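Metals 1, Week 5 notes — soldering a bezel

Typed up from my board notes, sorry for the shorthand. Read before studio. Renato Pereyra covers the first half hour, I come in after with the demo pieces.

What we're covering
Bezel fit. Solder grades. Heat. Pickle. A little on finishing, the rest of finishing is next time.

Bring: your cabochon (the one you picked in week 3, not a new one), fine silver bezel wire, 24 gauge sterling for the back plate, flux, your own brush. Hair tied back. Cotton sleeves, no fleece near the torch. Closed shoes or you sit out.

1. Measuring the bezel
Wrap the wire round the stone at the girdle, mark the overlap with a scribe, cut a hair long. You can always file down. Can't file up.
Wire height — should come just past where the stone starts to curve in. Too tall and it wrinkles when you push it over. Too short, stone falls out at the dinner table and you get a phone call.
File both ends flat and square. Hold it up to the window. Light through the seam = keep filing. Solder does not fill gaps. Will say this again, probably every week.

Don't worry if the bezel isn't the shape of the stone yet. Make any shape that closes the seam tight, even a D. Reshape after soldering.

2. Solder grades
Hard first, then medium, then easy. Each one flows a bit lower than the last, so the earlier seams stay put.
Hard: bezel seam.
Medium: bezel to back plate.
Easy: jump rings, bails, ear posts.
Extra easy: repairs only. It's yellowish and it shows.

Mark your sheet solder with a Sharpie as soon as you get it. H, M, E all over, not just in one corner. Imelda Navarro lost a whole brooch in her first year to an unmarked scrap and still brings it in to show people. Ask her.

Cut your chips small. Smaller than that. Beginners use twice the solder they need and then spend an hour sanding it off.

3. Closing the seam
Flux the whole bezel, not only the join. One chip, under the seam, on the soldering block. Big soft flame, keep it moving. Fine silver melts at a higher temp than sterling but the wire is thin and it goes quick. Watch for the flux: bubbles, goes white, then goes clear like glass. When it's clear you're close. Solder runs toward heat so bring the flame to the side you want it to go.
Flash of bright silver along the seam = done. Take the flame away. Now, not in a second.

Quench, pickle, rinse. Then check fit on the stone. Stone should drop in and out without forcing. Use dental floss under the stone if you're testing it deep, or you will be picking at it with tweezers and chipping the edge.

4. Bezel to back plate
Sand the bottom of the bezel flat. Figure-eights on 400 grit, paper on something really flat (the glass, not the bench). Back plate gets cleaned too, both sides. Greasy fingerprints stop solder dead.
Chips go on the outside OR the inside, argue about it with Henrik Kröger. I go inside, less cleanup. Henrik goes outside so he can see them flow. Both work.

Heat the plate, not the bezel. Plate is thick and drinks heat, the bezel is thin and will slump while you are looking at something else. Start at the edges of the plate and circle in. Tripod and screen, so you can get the flame underneath.

Check for gaps all the way round before you pickle. If there's one, reflux, add a chip, go again. Do not pickle, shrug, and set the stone over it.

5. Pickle rules
Copper tongs only. Steel in the pickle and everyone's work comes out pink.
Lid on. Pot on low. Baking soda rinse after, then water.
The stone never goes in the pickle. Turquoise, malachite, opal, pearl especially. Stone is the very last thing that happens.

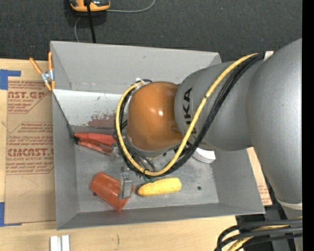

6. Common problems

Solder balled up and won't flow — dirty metal or burnt flux. Pickle, start over.
Solder jumped onto the bezel wall — the wall got hot before the plate did.
Seam opened up again — too long on the second heating, or you used the same grade twice.
Plate warped — heated one corner. Anneal, flatten with a rawhide mallet on the steel block.
Dark blotches after polishing — firescale. Sand it out or live with it. More flux next time, over the whole surface.
Stone rocks in the setting — solder lump inside. Bur it down, or put a thin layer of sawdust under the stone. Old trick, not cheating.

7. Setting, very short version
Everything soldered, cleaned, and mostly polished first. Stone in. Push at north, south, east, west, then the points between. Small pushes. Never run the pusher along one side or all the extra metal piles up at teh end and you get a fold. Burnish when it's down all round.

For next time
Finished bezel on plate, unset. Bring it even if it went wrong, the wrong ones are more use in crit.
One page in your sketchbook: trace the stone 5 times and draw a different plate shape around each tracing. Pencil is fine.
Ifeanyi Adebisi has open bench in the evening from 6 if you need torch time, sign the sheet by the door. Tanks off and valves bled when you leave, last person checks.

Sketchbooks get looked at in February along with the ring project. 25 points, same as the saw piercing.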